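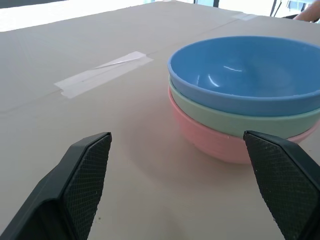

**1/** We finally sent in the equipment request for next year, and a few of you asked how we planned it, so here is a long Saturday thread about money, grippers and plastic bowls. Get a coffee, I do go on a bit! (Saturday, April 20, 2024, for anyone who finds this later and wonders why the prices look wrong.)

**2/** Quick background. Our shop at Skimness does handling trials for people who pack housewares and food trays. You send us your awkward item, we work out whether an arm can pick it up and put it down again, and you get a report. Bowls are our bread and butter, and nested bowls are the ones that keep me up at night.

**3/** The first draft of the budget was one line: "second arm." That was me, in December, feeling ambitious. I had a quote from Brunner and a nice round number, and I was ready to hit send. I'm so glad I let it sit over the holidays.

**4/** When I came back to it I made myself write down everything the first arm had cost us since the day it arrived, and the arm itself was only part of the story. Fingers, pads, cables, a wrist camera mount, a spare for the mount, the stand, the bolts for the stand, the longer bolts for the stand. You get the idea.

**5/** So my first piece of advice, if you're doing this for the first time: budget for the pads as a consumable, like printer ink. Ours have a diamond pattern on the gripping face and they pick up dust like you wouldn't believe. We clean them, and cleaning helps, but I've stopped pretending a set lasts forever. I put 40 replacement pads on the request and I'd rather defend that number than run out in the middle of a trial.

**6/** Fingers are their own line. We run plain black two-finger grippers and they're wonderful for most of what comes through the door. A stack of bowls in pink, green and blue plastic is where you start having opinions about finger shape. Do you pinch one rim? Do you go around the whole stack? How far do the fingers need to open, and is there room on the table for them to come down on both sides?

**7/** (That last one matters more than people expect when they're reading spec sheets. The sheet tells you the opening. You still have to add the thickness of the fingers and a little wiggle room for the object not being exactly where you hoped. Measure your widest item, then go measure it again with a finger on each side.)

**8/** We looked at a fancier gripper from Clekero, the soft kind, and I liked it a lot. Lovely people to deal with, too. In the end I asked for one on a trial loan and left the purchase out of this year's request. If it earns its keep on the bowls, I'll have something better than my enthusiasm to show when I ask for the money.

**9/** Now, surfaces! I had a proper workbench top in the draft with a special non-glare finish, and it was not cheap. Then I thought about how happily we've been getting along with cardboard and packing tape. It's pale, it's flat enough, you can draw on it, and when it gets grubby you put down another sheet. The tape does wrinkle and lift, and a shiny crease can be a nuisance to a camera, so I'm asking for a roll of matte tape. That's the entire furniture upgrade. You're welcome, finance.

**10/** Lighting I went the other way on and spent more. Glossy bowl interiors throw back every lamp in the ceiling as little white streaks, and a bright patch at the far side of the table can wash right out. I'd put up with both for ages — you learn to move the table, and then you learn to move it again. Two diffused panels and a decent blind went on the list, and of everything in the request they're what I'm most looking forward to unpacking.

**11/** The test objects themselves need a line too. Please don't forget this one! We raided our own kitchens the first year and it was fun, but then somebody wants their bowl back and your results don't match last month's. Buy sets, buy spares of the same sets, and write the supplier down somewhere you'll find it. I budgeted for 21 sets in a mix of sizes, and we'll keep a few wrapped up so there's always a fresh one to compare against.

**12/** Software: we're renewing Prullora for scheduling and logs. I know some of you have moved on to other things, and I did go and look, but the cost of retraining all of us would have eaten any savings. I may feel differently next year. Ask me after the renewal email arrives.

**13/** The thing I got most wrong last time was people hours. An arm on a table still wants somebody nearby setting out the bowls, nudging the stack, writing down what happened. I had penciled in almost nothing for that, and we paid for it in late evenings. This time I set aside over 90 hours just for resets and setup across the first project, and when I showed it to the team they laughed and told me to go higher. I'm going to track it properly and report back.

**14/** So, did the second arm make it in? It did, but in a second phase. Phase one is pads, fingers, lights, bowls and hours. Phase two is the arm, with its own stand and its own spares, and it only goes ahead if the first one is truly booked solid by then. It hurt a little to move it down the page, I won't lie to you.

**15/** Brunner were very gracious about it and agreed to hold their quote for a while, so do ask your vendors about that. Ask about lead times in the same call, and about what a single replacement finger costs on its own, and get that in writing.

**16/** I'm happy to share the blank version of my spreadsheet if it would help anyone. It has a tab for consumables, a tab for hours, and a tab called "bolts" that started as a joke and now has 2 columns of prices in it. Reply here and I'll send it along after the weekend. And if you've found a pad that shrugs off dust, please, please tell me which one!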